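Old Pattern Magazines, and What I Do With Them
25/01/2018

I finished sorting the magazines from the Otwood sale over the weekend. There were more than I remembered buying. Most are home dressmaking monthlies, the kind that came with a folded pattern sheet stapled in the middle, and most of the sheets are gone. That is normal. People bought the magazine for the pattern, used it, and threw the rest in a drawer.

The oldest one in the lot is from 1913. The cover is missing and the first page has been mended along the spine with brown paper tape, but everything after that is readable. It has a serial story, a long piece on cutting collars, and a page of letters from readers who are mostly upset about the price of lining fabric. One woman wrote in to say she had turned the same coat twice and would not be turning it again. I read that page before I read anything else.

I have been collecting these since my aunt gave me hers. She ran a small alterations business called Plollby, named after nothing in particular as far as I know, and she kept every issue she ever used on a shelf over the pressing table. They smelled like steam and chalk. When she closed the shop she asked if I wanted them and I said yes without thinking about where they would go.

Where they go is now a real question. I used to keep everything in cardboard boxes in the hall closet, and I lost three good issues to damp that way – two from the twenties and one with a nice feature on children's coats. Since then I have been moving things over a few at a time. Each issue gets a sleeve and a backing board, and they stand upright on metal shelves, packed close enough that they don't slump.

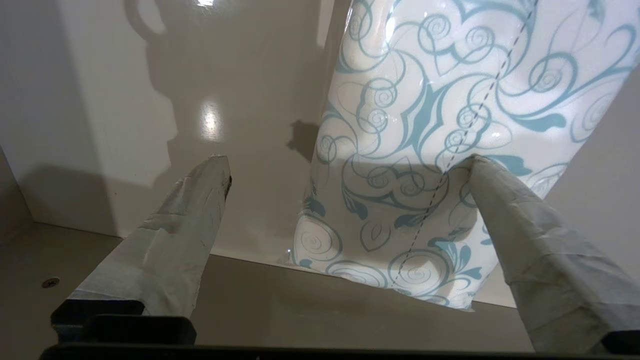 I don't repair much. If a page is loose I leave it loose and tuck it back in the right place. I did try pressing a badly curled cover last year, and it came out flatter but with a shine on it that I don't like. Aisyah Sembiring, who I met at the May book fair and who has handled a lot more old paper than I have, told me to stop doing that and just let the weight of the stack do the work. So now the curled ones sit under an atlas for a few months.

The part I enjoy most is looking at how the drawings change. In the early issues the figures are stiff and you can see every seam, because the drawing had to tell you how to make the dress. Later on the artists get looser. By the late twenties the women are all legs and hat, and you would have a hard time working out where the zipper or the hooks were supposed to be. There is an artist who signed as Väisänen in a run of spring issues, and I like that work a lot. The pleats are done with a few quick lines and they still hang the way pleats hang. I haven't been able to find out anything else about the person.

The other thing I look for is advertising. A soap or corset ad often tells you more about who was reading than the articles do. The Otwood lot has a full back page for a mail-order house called Votside, with blouses in three grades of cotton and a note that the cheapest one could not be returned. The coupon has been cut out of one copy. I would like to know if she got the blouse.

I have two duplicates from this batch, both with the covers on but no pattern sheets. If you collect the same sort of thing and want to swap, leave a comment. I'm mainly after anything with the pattern still in it, folded or not, and I don't mind pencil marks – my aunt's are covered in them. Next I need to write up the list for the twenties shelf, and I still have to figure out what to do about the oversized issues, which stick out over the edge and catch my sleeve every time I go past.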